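**Draltville，九月**

从春天到现在，一直有朋友写信来问，Lorkberg 那套“手把手教机器人做家务”的东西究竟什么时候肯拿出来给大家用。今天我们总算可以痛痛快快地回答：本月起，示教系统 Ovis 面向高校实验室和中小型服务机构开放申请，首批席位共 47 个，随系统一同开放的还有我们在 Draltville 自己采集、自己整理的家务示教记录，合计 800 段，全部围绕洗碗机这一件厨房里最平常的电器展开。

## 为什么从洗碗机开始

外人听来，这个题目多少有点小。刚立项的时候，公司里也为此争论过好一阵子，有人想做叠衣服，有人想做整理书架，还有人坚持要从擦桌子做起。最后定下洗碗机，是因为它麻烦的地方恰好都挤在一起：碗架是一排排细密的金属齿，手指稍微偏一点就会碰上；台面压在上方，手臂抬得太高会撞到边沿；门放下来以后又占去一大块地方，人站着尚且要弯腰侧身，机器人更要想好胳膊从哪里伸进去。

Lorkberg 创始人 Mireille Awwad 说起这段往事，至今还是笑着的：“我母亲每次看我摆碗都要重新摆一遍。她说不清规矩是什么，可是她的手知道。我做示教这一行，心里惦记的就是这种说不清的东西。写程序的人要先把规矩讲明白，才能让机器照办；而示教可以让一个会干活的人直接把活干给机器看，讲不讲得明白，先放在一边。”

## 两种教法，一套记录

Ovis 支持两种示教方式，使用者可以按手头的条件选，也可以混着用。

第一种是**牵引示教**。示教者站在机器人旁边，握住它的手臂，带着它把动作走一遍，关节的角度和手指的开合都会随时记录下来。这种方式上手很快，力道也直观，适合教“手臂应该从哪个方向靠近碗架”这一类粗动作。缺点也要老实交代：同时带两条手臂比较费力，一个人往往顾不过来，我们建议由两位示教者配合，先在空处练熟了再开始记录。

第二种是**遥控示教**。示教者坐在操作台前，戴上手部追踪手套，双手怎么动，机器人的双手就跟着怎么动，眼前的屏幕上是机器人头部视角的画面。从高处往下看碗架，跟自己站在厨房里看，感觉很不一样，初学的人常常会把远近估错，手指悬在碗架上方迟迟不敢往下放。我们为此专门做了一个慢速模式，示教者的手移动一大段，机器人的手只移动一小段，等找到感觉了再切回正常速度。

两种方式留下的记录用的是同一种格式，时间轴、关节数据、手部数据和画面一一对齐。做过这类工作的朋友大概都吃过格式的亏，牵引录的一份，遥控录的一份，到训练的时候拼不到一块去，白白耗掉好几个星期。这一回，我们是先把格式定下来，再去写别的部分的。

## 双手的事，要双手一起教

示教负责人 Tamer Mahasneh 在加入 Lorkberg 以前，做过很多年手工修复，修的是旧乐器。他对“另一只手在干什么”格外留心，团队里的人如今多少都受了他的影响。

“大家看演示，眼睛总盯着拿东西的那只手，”Mahasneh 说，“可是另一只手一样在做事，它在扶，在挡，有时候只是等在旁边，随时准备接一把。如果示教的时候把它晾在一边，学出来的动作就会很别扭，好像一个人一只手插在口袋里洗碗。所以我跟新来的示教者说，慢一点没有关系，两只手都要想着。”

开放的记录里，每一段都包含左右两侧的完整数据。示教者中途犹豫、退回去重新对准、换一个角度再抓一次的地方，我们也原样留着，只在时间轴上作了标注，方便使用者自行决定要不要拿来训练。早先我们曾经把这些片段统统剪掉，剪得干干净净，后来复盘时觉得很可惜，一个熟手怎么把偏了的动作救回来，本身就很值得学，于是又花力气一段一段补了回去。

## 我们还没有做好的地方

新闻稿照例是要报喜的，不过来申请的朋友多半是要真刀真枪用起来的，有几件事还是提前说清楚比较好。

透明的杯子目前仍然不好教，遥控的时候示教者自己都看不太清杯沿在哪里。叠在一起的薄盘子也还在摸索，手指很难只取走最上面的那一只。另外，Ovis 眼下需要一位熟悉设备的人在场，随时可以按下停止按钮，我们不建议在无人看管的情况下运行学来的动作，家里有小孩的环境更不在这一次的开放范围之内。

操作台的线缆也比我们希望的要多。第 2 版操作台正在试制，会把供电和数据并到一处，首批用户届时可以免费更换，旧台子寄回 Draltville 就好，运费由我们承担。

## 与 Chamoun 培训计划一同推出

设备终究要有人来用，而会示教的人现在实在太少。与 Ovis 同时启动的还有 Chamoun 培训计划，面向没有编程背景、但手上有活计的人：做过厨房的，做过护理的，做过裁缝的，都欢迎来试试。课程以实际操作为主，先学牵引，再学遥控，最后由学员自己挑一项家务，从头到尾设计一套示教方案，并在同伴面前演示。

完成课程的学员可以留在 Draltville 参加后续采集，按小时计酬，也可以带着证书到合作机构去。第一轮计划提供 900 个课时，上午九点和下午两点各开一班，照顾到需要接送孩子的学员。Awwad 女士特别嘱咐我们在这里写上一句：年纪不是问题，报名表上没有年龄一栏。

## 如何申请

- **高校与研究机构：**请提交一页以内的研究设想，写明现有的机器人型号、手部类型和可用场地。已有双臂平台的团队，适配时间会短许多。
- **服务机构与企业：**请说明希望机器人学习的具体事务，越细越好。“帮忙打扫厨房”太宽，“把洗好的餐具从碗架取出，放到台面左侧”就刚刚好。
- **个人示教者：**请直接报名 Chamoun 培训计划，不需要自备任何设备。
- **参观与采访：**Draltville 示教间每天下午三点以后接待来访，请提前与我们约定。示教间铺着地毯，进门处备有鞋套，线缆较多，走动时还请留心脚下。

示教间里的双臂机器人守着一台打开的洗碗机，右手握着一件米色的圆柱形物件，左手停在碗架上方。
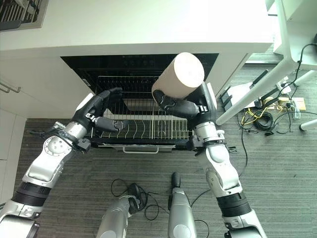
## 媒体联络

采访与参观事宜，请联络 Lorkberg 新闻组，来信请注明“Ovis 开放申请”。需要与 Mireille Awwad 或 Tamer Mahasneh 交谈的媒体朋友，烦请在信中附上采访提纲和方便通话的时间，我们会尽快安排。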